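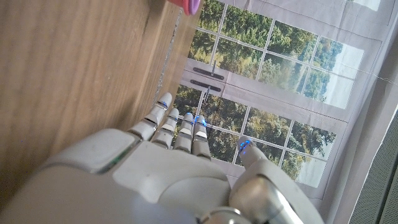

Looking after a wooden table

A wooden table that gets used every day needs very little, but it needs it regularly. These notes cover oiled and varnished tops. Painted and waxed furniture has its own page.

Find out which finish you have first. Put a drop of water on the underside or near a leg and leave it for a few minutes. If it sits in a bead, the top is probably varnished or freshly oiled. If it sinks in and leaves a dark spot, the wood is thirsty.

Daily wiping

Use a cloth wrung out until it no longer drips, with a small squirt of washing-up liquid in the bowl. Wipe along the grain, then dry with a second cloth. Don't use the green side of a sponge. Kitchen sprays with bleach in them will dull an oiled top within a few months, and most glass cleaners do the same to varnish.

Crumbs collect in the join between leaves. An old toothbrush gets them out. Pull the leaves apart twice a year and wipe the edges as well. 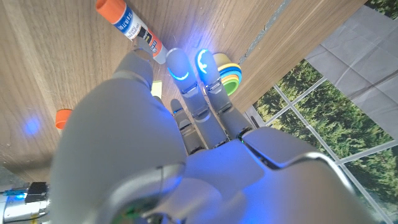
Glue comes off wood more easily than people expect, provided you know what sort it is. PVA and school glue soften under a damp cloth left in place for ten minutes, and the residue rolls off under a thumb. A glue stick like the one lying on the table is less trouble than a bottle, as it doesn't run into the grain, and any smear usually goes with warm soapy water. Superglue is another matter. Acetone will shift it but takes varnish with it, so try scraping gently with a plastic card and leave the last trace alone.

Marks and rings

White rings are moisture in the finish. Lay a dry tea towel over the ring and press with a warm iron, no steam, for a few seconds at a time. Lift and look each time. Stop when it fades.

Black rings have gone into the wood and need sanding. On solid wood use 120 grit, then 180, always with the grain. On veneer, leave it or put a fruit bowl on it.

Ink from a felt pen: methylated spirit on a cotton bud, dabbed, never rubbed. Test underneath first.

Wax crayon: scrape off what you can, then white spirit on a rag, then soapy water.

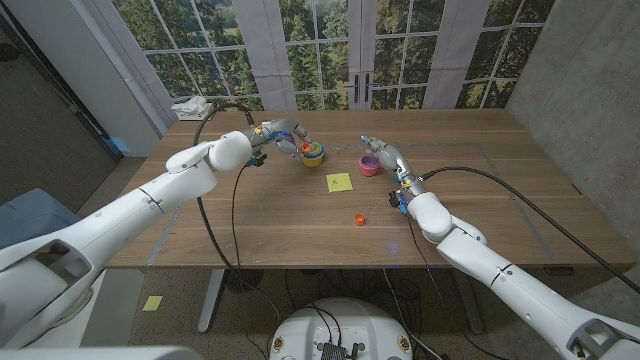

Photo: Parisa Asadi / Ostbridge

Masking and decorating tape should come off the same day if you can manage it. Tape left through a hot summer bakes on. Warm it with a hairdryer, peel it back low and slow, and clean up any stickiness with a little cooking oil followed by soap.

Oiling

Twice a year is enough for most kitchens. I do ours in March and again when the heating goes on. Clear the top on Saturday morning, wash it, and let it dry for 4 hours. Rub in a thin coat of oil with a lint-free rag, wait 20 minutes, and wipe off everything that hasn't soaked in. Leave it overnight before you eat off it.

Lay oily rags flat outdoors to dry before binning them. Screwed up in a bag they can catch fire.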